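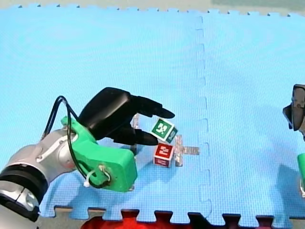

Garkance: early reporting of stomach infections in care homes and nurseries
Second progress report to the Endberg Fund
Sep 25, 2025
Prepared by Remigiusz Wysocka, project coordinator

Summary of the period

The Garkance project collects a short daily report from care homes and nurseries in the Jastuswood district, so that an outbreak of vomiting or diarrhoea is noticed in its first days. In the first report we described the preparation work. The present report covers the first full period of collection, the training of staff, the cooperation with the Chraibi laboratory and the use of the grant.

All 12 sites named in the application are now reporting. We received 1,924 daily reports and these contained 204 persons with symptoms that fit our case definition. Training was given to 269 members of staff. Two activities are behind the plan: the night staff training and the translated leaflets for families. Both are explained further on in this report.

Collection of daily reports

Every site sends one report per day, before eleven in the morning. The report asks how many residents or children had vomiting or diarrhoea in the past day, how many staff were absent for the same reason, and if anybody was seen by a doctor. A report with zero cases must also be sent. At the beginning this was difficult to explain. Several managers thought it was a waste of their time to write that nothing had happened, and in the first weeks we could not know if a silent site was a healthy site or a busy one.

We changed two things. First, the form now has one box at the top for "no cases today", and after this box is ticked the rest of the form closes. Second, we call the site by telephone when two days have passed without a report. The calls are made by Fuad Alemayehu, who is our data officer, and he also writes down the reason for each gap. The most common reason was that the person responsible was on leave and had not shown the form to a colleague. We have therefore asked each site to name a second person. Nine sites have done it and three have not yet answered.

Reports from nurseries are more regular than reports from care homes. In the nurseries the form is filled at the same time as the attendance list, and it becomes part of the morning routine. In care homes the information must travel from the night shift to the day shift and then to the office, and it is sometimes lost on the way.

We did not count a person twice when the symptoms continued for more than one day. To make this possible without names, each site gives a running number to a new case and keeps the list of names locked in its own office. The project never receives the names. This arrangement was accepted by the data protection adviser in the spring and it has worked without incident.

What the reports have shown

Of the 204 cases, the larger part came from clusters, which means two or more cases in the same group or on the same corridor within three days. The single cases were spread over all sites and did not show any pattern that we can describe with confidence.

The largest cluster was in a care home with two floors. It began on the upper floor and the daily report showed it on the second day. The home closed the shared dining room, served meals in the rooms and stopped moving staff between the floors. The lower floor had only two cases. We would like to say that this was the effect of the early warning, but one cluster is not enough for such a statement, and the manager told us that she would probably have closed the dining room in any case. For us the useful lesson was a smaller one. The staff on the lower floor learned of the problem from our message and not from the upper floor, and the home has since changed its handover sheet.

In one nursery we had a false alarm. Five children were reported on the same morning, and a nurse from the district office telephoned the parents. The children had all eaten at the same birthday party and were well by the next day. We still regard this report as correct, as the nursery had no way to know the cause when it filled in the form. The nurse agreed with this view and asked the nursery to continue in the same way.

Laboratory samples

The Chraibi laboratory tests samples from clusters at a reduced price and sends the result within three working days. The quality of the cooperation is very good. The problem is at the other end: sites do not like to collect the samples. The kits were stored in cupboards where only the manager had a key, the instructions were four pages long, and some staff believed that they needed permission from the family doctor before they could use a kit.

In response we shortened the instructions to one page, and we wrote on the outside of the box who may collect a sample and when. We also agreed with the laboratory that its driver will stop at the sites on his normal route, so that the staff do not have to arrange a courier. Since the change, samples have arrived from every cluster except one. Norovirus was found in most of them and rotavirus in two. We prefer not to give percentages from such small numbers.

Training

Training sessions were held at the sites and in the meeting room of the district office. A session takes ninety minutes and covers hand washing, the correct cleaning product, the handling of soiled laundry, the time a sick employee must stay at home, and the daily report itself. The 269 participants include carers, nursery teachers, kitchen staff and cleaners. The cleaners were not in the original plan. We included them after a visit in which we noticed that the cleaning company used a product that works against bacteria but is not recommended against norovirus. The company has replaced it at all the sites where it has a contract.

At the end of each session we ask the participants to write down one thing that they will do differently. The answers are short but they help us more than the evaluation form. Many people wrote that they had believed hand gel to be as good as soap and water. Several wrote that they had come to work while ill in the past, because they feared to leave their colleagues alone. This second matter cannot be solved by training, and we have raised it with the managers. Two care homes have now an agreement with a staffing agency for short absences.
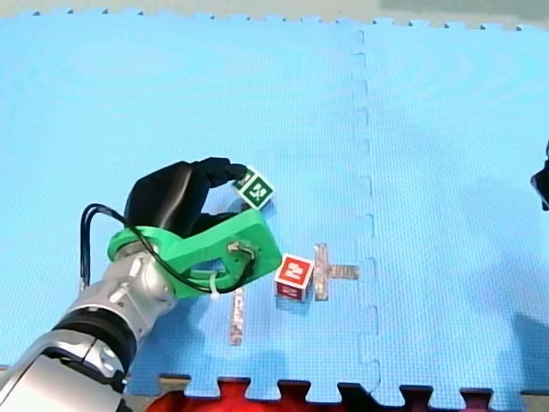
Activities behind the plan

Night staff. We planned to train the night staff of all care homes before the end of summer. Only two homes are done. It is difficult to bring night staff together without paying extra hours, and this cost was not in our budget. We now offer a short session of thirty minutes at the beginning of the shift, given by one trainer for three or four people. It is slower but it does not require any person to come on a free day. We expect to complete the remaining homes by December.

Leaflets for families. The English text is ready and has been used in the nurseries since June. The translations were delayed, as the first translator withdrew and the second found mistakes in the part that had been delivered. We decided to begin again from the English text. The translated leaflets will be checked by a parent who speaks the language before they are printed. No additional money is necessary.

Use of the grant

Spending is a little below the plan. The difference comes mainly from the printing of the leaflets, which has not taken place, and from the laboratory costs, which were low in the first months for the reason given earlier. The salary of the data officer, the telephone costs and the rent of the server are as planned. Travel is slightly above the plan because of the additional site visits to the care homes.

We ask the Fund for permission to move the unspent part of the laboratory money of this period to the next one. Winter is the normal season for norovirus and we expect more clusters and more samples. The total amount of the grant would not change. A table of expenses, signed by our accountant, is attached separately.

Difficulties and risks

The principal risk is the change of managers. Three sites have a new manager since the start of the project, and in each case the daily reports stopped for some days. We have prepared an introduction letter and a short telephone briefing for new managers, but we learn of the change only when the reports stop. The district office has promised to inform us when it is notified.

A second risk is that the work depends too much on Mr Alemayehu. During his holiday I made the telephone calls and checked the reports myself, and I found that several steps were known only to him. He has since written a working manual. A colleague from the district office will use it for one week in the autumn, without his help, and will mark the places where it is not clear.

Plan for the next period

The daily collection will continue at all sites without a break over the winter holidays. Sites that are short of staff on public holidays may send the report by text message.

The short night sessions will be given in the remaining care homes, and the new cleaners will be invited to the day sessions.

Each site will receive a monthly sheet with its own results, next to the results of the district. The managers asked for this several times. We will not show the other sites by name.

We will meet the Chraibi laboratory to agree what happens if the number of samples in one week is higher than it can process. At present there is no written rule for this.

Two further nurseries in Jastuswood have asked to join. We have told them that we must first discuss it with the Fund, and we would be grateful for your opinion before the next report. Their addition would need more kits and a few hours more of telephone work each month, and I can send a calculation if it is wished.

Remigiusz Wysocka
Project coordinator, Garkance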